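Clavomau 2000 - wont wake from sleep after driver update

Print this page | E-mail this thread

We use cookies to remember your login and show you relevant adverts. By carrying on you agree to this. OK | Settings

**hustness_hal** wrote:
Right, quick one before work. Clavomau 2000 all-in-one, Windows 10 laptop, on wifi. Been fine since January. Let the updater do its thing last night and now it drops off the network every time it goes to sleep.
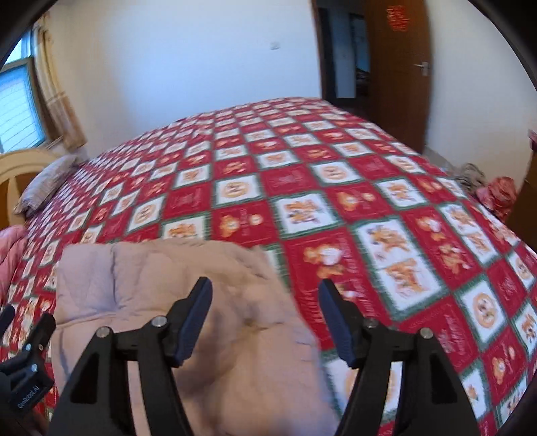
Have to pull the plug at the wall and wait 30 seconds before the laptop sees it again. Scanning same story. Tried a restart, tried the "repair" button in the Bright utility, nothing. Any ideas? Got 50 invites to print.

**Rakville_Ron** wrote:
Old driver. Roll it back. Device manager, properties, roll back, done. New one is rubbish.

**tonerlow** wrote:
Rolling back wont touch it if the updater did the firmware as well. Print the status page (hold the info button for 3 seconds) and see what firmware you're on. Driver and firmware are two diffrent things.

**Rakville_Ron** wrote:
Mine did exactly this and rollback sorted it. Just saying.

**tonerlow** wrote:
Yours is on a USB lead, you said so in the other thread. Can't drop off wifi if it's not on wifi.

**Rakville_Ron** wrote:
Fair. Still a rubbish driver though.

**hustness_hal** wrote:
Roll back is greyed out. Status page says firmware updated 20 October 2024 so yes it did both. Cheers for that, didn't even ask me. Can I put the old firmware back?

**tonerlow** wrote:
Not on that model, far as I know. Give it a fixed address instead. Log in to your router, find the printer, reserve the address. Then in Windows remove the printer completly, add it again by IP and untick SNMP on the port. That's the bit that makes it show offline when it isn't.

**Elsie Henare** wrote:
Would not bother with the router. Turn sleep off on the printer. Menu, setup, power, sleep timer, never. Had mine like that for ages, no trouble, and I'm not poking about in router settings for a printer.

**tonerlow** wrote:
That's hiding it though. And you're paying for it to sit there lit up all night.

**Elsie Henare** wrote:
Pennies. I switch it off when I go to bed. He wants his invites printed, not a lesson in networking.

**mags_in_the_loft** wrote:
Same printer here, same update, no problem at all?? But mine is on the 2.4 band. If your router lumps both bands under one name the printer can get muddled. Worth a look. Also don't use the disc that came in the box, drivers on that are ancient.

**hustness_hal** wrote:
OK did Elsie's first as it was quick. Sleep off, stayed connected all evening. Invites are done, bar the ones where I ran out of magenta, so that's another trip out. Will try the fixed address thing at the weekend, want sleep back on really. Ticked "do not update automaticaly" in Bright as well.

**tonerlow** wrote:
Check that tick box again after a reboot. Mine unticked itself.

**Rakville_Ron** wrote:
Get a USB lead.

Reply to this thread | Log in to post

Related threads
- Clavomau 2000 scan to folder stopped working
- Bright utility stuck on "looking for devices"
- Refill or genuine? Magenta running out first
- Which cheap mono laser for a student
- Printer prints blank page before every job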